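Minutes: Vivelell design and integration meeting
Aug 25, 2025
Minutes taken by Riku Katayama
4 min read

Present: design, platform and support leads. Apologies from the Sakai office, who sent written comments. The minutes of the previous meeting were agreed with one correction: item 4 should have read "archive", where it read "delete".

1. Message composer

The revised composer was shown running against the test workspace. It now builds its form from the field definitions held in Platasmont, so that a field added there appears in the chat client without a release on our side. Two problems were noted. Date fields lose their default value when the form is reopened, and a long label pushes the help text out of view on narrow screens. Platform to fix the first before the next build. Design to propose a shorter label limit for the second.

A request to place a preview beside the form was declined. The chat client's modal has a single column and the layout can't be changed by us. A preview step after the form was accepted as the alternative.

2. Notification volume

Ukelach, the pilot customer, reported 766 notifications in its main channel over the pilot, of which 23 led to a reply or a button press. Support read the customer's comments aloud. The main complaint was repeated posting when one record is edited several times in quick succession.

Agreed that edits to one record will update the existing message in place. A new message will be posted only if the status changes or the owner changes. Support asked whether a thread reply should also be sent on each edit. Design was against this and it was left out of the first version. 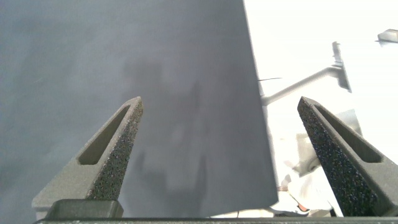
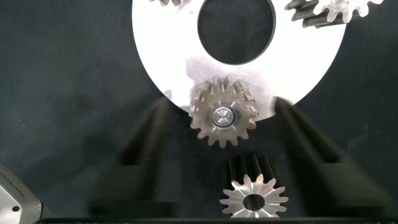
3. Status icons

Design presented the icon set for message headers and buttons. The settings icon was discussed at some length, as it is drawn at a very small size and the present version fills in to a dark blob on low-density displays. A spur gear like the one mounted low on the white plate, with its lower teeth set against a dark background, was preferred to a helical one as the model for the outline, straight teeth being easier to read when reduced. Design will draw it with eight teeth and an open centre, and will test it in the light and dark themes. The warning and paused icons were accepted as they stand. The "in review" icon was thought too close to "waiting" and goes back for another pass.

Sakai's written comment that all icons need a text equivalent was accepted. The wording will come from the existing glossary and will be translated with the rest of the strings.

4. Permissions

Platform reported that the app currently asks for 16 scopes at installation. Four are left over from the first prototype and are not called anywhere. These will be removed. Two more are needed only for the search command, and can be requested when the command is first used. Existing installations will keep the old grants until they are reinstalled. Support to draft a note for workspace owners.

5. Search command

Results are limited to 1,000 records per query before ranking. Platform considers the limit adequate for all present customers. Design asked that the result list state when the limit has been reached, as at present it fails silently. Agreed. Wording: "Showing the closest matches. Add a word to narrow the search."

6. Actions

Date default on reopening: platform.
Label limit and preview step: design.
Update in place for edited records: platform, with support checking the result with Ukelach.
Settings and review icons: design.
Removal of unused scopes: platform.
Note to workspace owners: support.

7. Any other business

The directory listing needs new screenshots once the composer is final. Deferred to the October meeting, together with the question of whether Vivelell should have its own home tab.

12 shares
3 comments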